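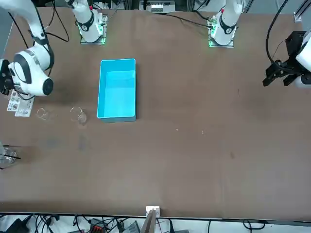
# Chapter 7: Setting Up Your Bench

I learned to set up a lab bench the hard way. My first summer at Grirkbridge, I grabbed whatever I needed whenever I needed it, and by lunch I had a pipette balanced on a notebook and my sleeve in somebody's buffer. My supervisor, Qiuyue Hou, walked by, looked at the mess and asked me one question: "Where does your hand go next?" I had no idea!

So before we mix a single thing in this chapter, we're going to talk about where stuff goes. I know, I know - you want to get to the titrations. They start in Section 7.2, I promise. 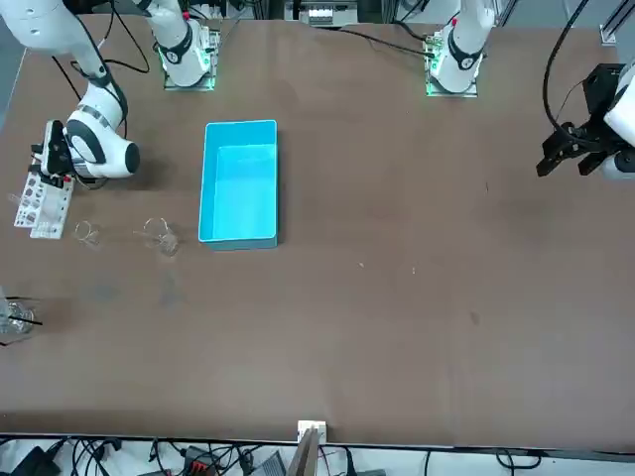

My own habit is to start with the rack. It goes off to one side, close enough to reach and far enough out that my elbow won't find it (test tubes roll, and they roll fast). Then come the beakers, in a row, smallest nearest the rack. Last is a bin for anything that's finished and needs washing. Some people like the bin on the floor. I've kicked too many of those.

Wipe the table down first, too. A damp patch under a beaker will smear your labels, and you won't know if it's water or something worse.

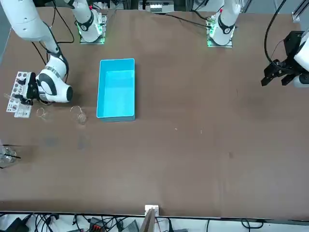
**Figure 7.1** Test tube rack, two empty beakers and an open bin.

Try it yourself before you read on. Clear a table at home, put out a few glasses and a bowl, and pretend to pour from one to the next. Did you cross your arms? Did you reach over anything? Move things until you don't, then sketch what you ended up with in your notebook. We'll use that sketch in Section 7.1, where we fill our first tubes.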